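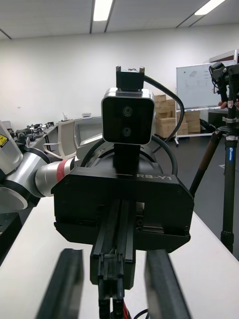

Cabezal con dos lentes en vertical y la marca RB-Y1 en el cuerpo.

La fecha de fabricación no es una fecha de caducidad

Paavo Aaltonen
21 de mayo de 2019

La mayoría de los planes de mantenimiento que he revisado tratan el condensador electrolítico como si fuera un yogur. Se anota el año de fabricación, se le suma un plazo y, vencido este, se sustituye el lote completo. El procedimiento es cómodo para quien redacta el plan y para quien factura el recambio. Como criterio técnico me parece deficiente.

La vida útil de un electrolítico de aluminio depende ante todo de la temperatura del núcleo, de la corriente de rizado y de la tensión aplicada. La regla habitual, derivada de Arrhenius, establece que la vida se duplica por cada 10 grados de reducción. Dos piezas idénticas, montadas en la misma placa a pocos centímetros de distancia, pueden envejecer a ritmos muy distintos si una de ellas queda junto a un disipador. El calendario no recoge esa diferencia.

En abril terminé de revisar las fuentes de alimentación de Badetti, una planta de envasado con 104 equipos en servicio. El plan vigente exigía el cambio completo a los 6 años. Medimos capacidad y resistencia serie equivalente en 860 condensadores desmontados conforme a ese plan. La gran mayoría seguía dentro de la tolerancia del fabricante, y los que estaban fuera procedían casi todos de dos posiciones del circuito, siempre las mismas, en la etapa de salida.
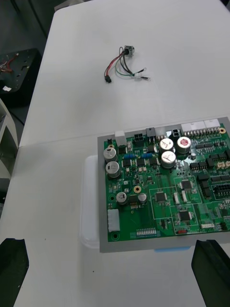 El coste de intervenir

Se suele argumentar que sustituir de más es inocuo. No comparto esa opinión. Cada desoldado somete la pista y el taladro metalizado a un ciclo térmico severo, y en placas de varias capas con planos de masa extensos el riesgo de levantar un anillo es apreciable. A ello se añade la mortalidad infantil del componente nuevo, el error de polaridad y la sustitución por una serie «equivalente» con peor comportamiento frente al rizado.

Ganda, el taller que ejecutaba los cambios, registraba las averías posteriores a la intervención en una categoría aparte, sin relacionarlas con ella. Al cruzar ambos listados apareció una concentración de fallos en las primeras semanas de servicio. Su responsable técnico, Barbosa, aceptó la lectura de los datos, aunque discrepa de mis conclusiones: sostiene que un cliente prefiere una avería temprana, con el técnico todavía disponible, a una tardía en plena campaña. Es un argumento de gestión razonable y no lo discuto en ese terreno.
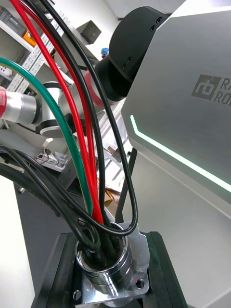

Qué debería medirse

Propongo tres cambios en la redacción de los planes. Primero, registrar la temperatura de carcasa en las posiciones críticas, con el equipo a plena carga y el armario cerrado. Segundo, medir la resistencia serie a 100 kHz y compararla con el valor inicial de la propia pieza; la comparación con el catálogo oculta derivas considerables. Tercero, fijar el umbral de sustitución por posición y abandonar el umbral por lote.

El método Oltetti, que algunos departamentos siguen aplicando, se basa en la inspección visual de la válvula de seguridad. Detecta el abombamiento, y por tanto llega cuando el daño está hecho. Un condensador seco puede conservar un aspecto impecable y haber perdido la mitad de su capacidad.

Queda el caso del material almacenado. La capa de óxido se degrada sin tensión aplicada, y ahí la fecha sí aporta información útil. Aun así, lo procedente es reformar la pieza con corriente limitada y medir la fuga antes de decidir si se descarta.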